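3.2 Surfaces and floor coverings

Participants were asked which surface in the home they cleared first when tidying, and what happened to the things they took off it. Of the 255 households, 111 named the main table. Many put items on the floor beside it while wiping, then sorted them from there. Floor type mattered in these answers. People with tiled floors were more willing to set things down than people with carpet, and they more often swept the floor straight after the table was done.

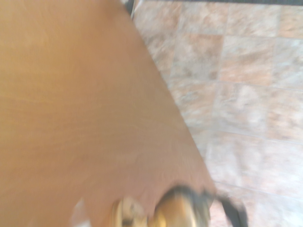 Figure 4. Wood-coloured surface beside a tiled floor.

Bhupendra Bhardwaj argued, on reading an early draft, that we had the order wrong: in his view people sweep after wiping whatever the floor is made of, and tile only makes the crumbs easier to see. We went back to the Wednesday diaries with this in mind. Carpeted homes did report sweeping or vacuuming, but usually later in the evening and as a separate job. The diaries cannot settle whether visible crumbs or habit explains the gap. Colour of flooring was not recorded, and we would add it to the Grube checklist in any repeat of the study.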